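Section 9. Setting up the kitchen tasks

This section covers the lid and saucepan task for the Stollorano chore set. Read it before you try the longer tasks in Section 10. It assumes the arm is bolted down, the emergency stop has been tested and the Jornurance control software is running.

9.1 What to expect

Customers often ask whether the arm can cook or clean up after dinner. It can't yet. It can do short pieces of those jobs on a clear table, with items it has been trained on. Picking up a lid by its knob and putting it on a pan is one of those pieces. A person does it in two seconds without looking. The arm is slower and will sometimes miss.

The task was trained on 1,006 recorded runs. Results drop when you change the lid, the pan or the lighting.

9.2 Laying out the table

1. Wipe the tabletop and let it dry.

2. Set the saucepan on its base, inside the reach of the arm, with nothing in it.

3. Lay the lid flat beside the pan, knob up. Use a lid with a knob that stands clear of the glass.

4. Add a few loose items, such as the toy vegetables from the Garnero food pack. Keep them off the lid.

5. Open the gripper and bring it over the lid.

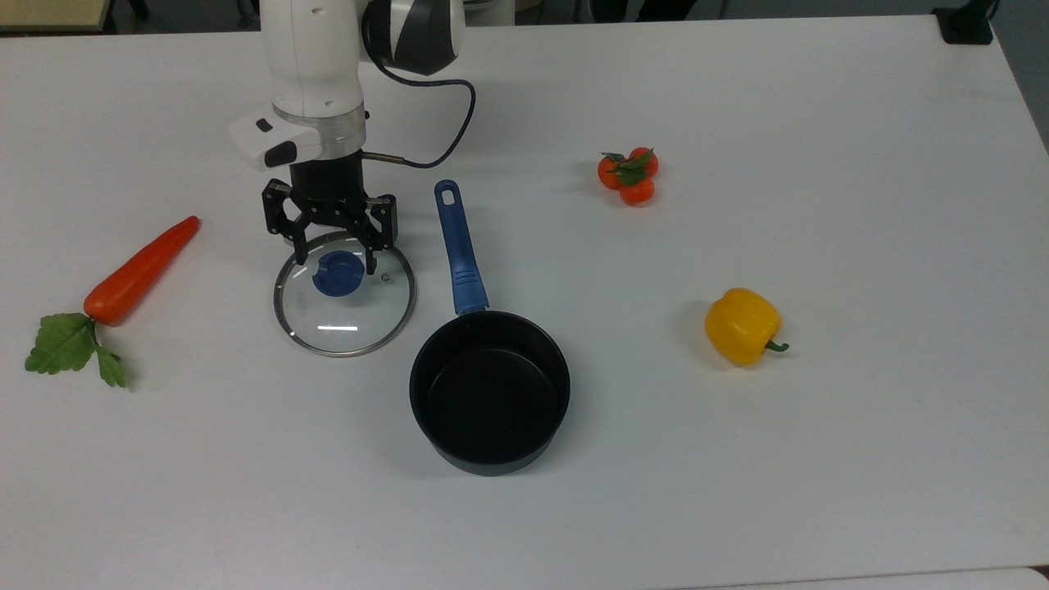 Leave at least 50 mm between the lid and any loose item. Clear glass is hard for the depth camera, and the software may treat something lying against the rim as part of the lid. If this keeps happening, turn off any lamp directly over the table and run the camera check again.

Note: Long pan handles should point away from the path of the arm. The software does not plan around handles in version 17.

CAUTION: Do not use real food, hot cookware or liquids. The gripper is not sealed.

9.3 Running the lift

1. Set the grip force to Low. Raise it one step at a time if the knob slips.

2. Stand clear of the arm and press Start.

3. Watch the first lift with your hand near the emergency stop. Some tilt is normal – the fingers hold the knob only, and the lid can swing.
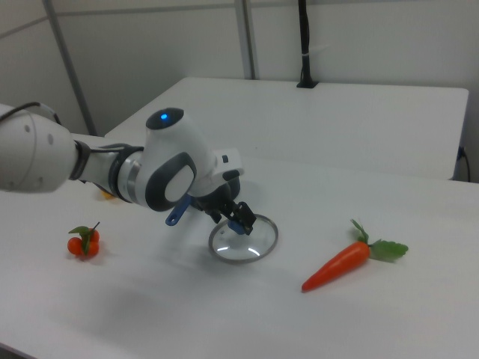 4. If the lid drops, press Stop and check the glass for chips before you go on. Replace a chipped lid.

5. When the run ends, mark it Pass or Fail on the Tjoa log screen. Mark a lid left crooked on the pan as a Fail.

CAUTION: Never reach in to straighten the lid while the arm is powered.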